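Henesstead Evening Classes – Food at Home, Unit 8
Handout 2: Setting out fruit for the table

Welcome back, everyone, and thank you for the lively talk about pears last time (I'm still getting notes about it!). In this unit we leave the knife in the drawer and think about the plate itself. You'll want an oval one if you have it, with a bit of a rim so that nothing wanders off, and a cloth in a quiet color underneath.

Start with your biggest pieces – an orange, a pepino melon – and let the small ones settle in around them. Tomatoes are welcome too. They are fruit, after all, and a good red one wakes up all those tans and yellows. Turn a stem upward here and there, and leave a little white showing.
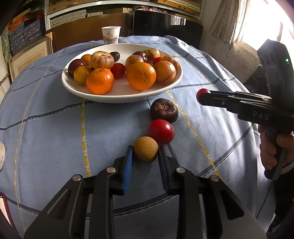
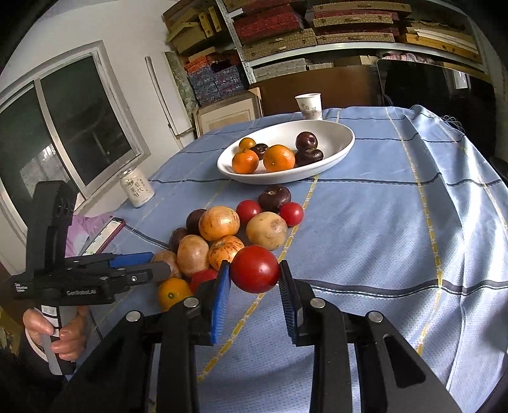
Fig. 2. Tomatoes, citrus and dark round fruits on a blue cloth, with a white oval dish and a paper cup behind it.

When you practice at home, take everything off and start over at least once. I know it feels fussy, but the second try is so often the looser and prettier one. Very ripe tomatoes should go on last, and gently, please.

For next time: read the Orier booklet up to the section on bowls, and bring a dish of your own from home, chipped or otherwise. Mine came from my grandmother and has been glued in two places.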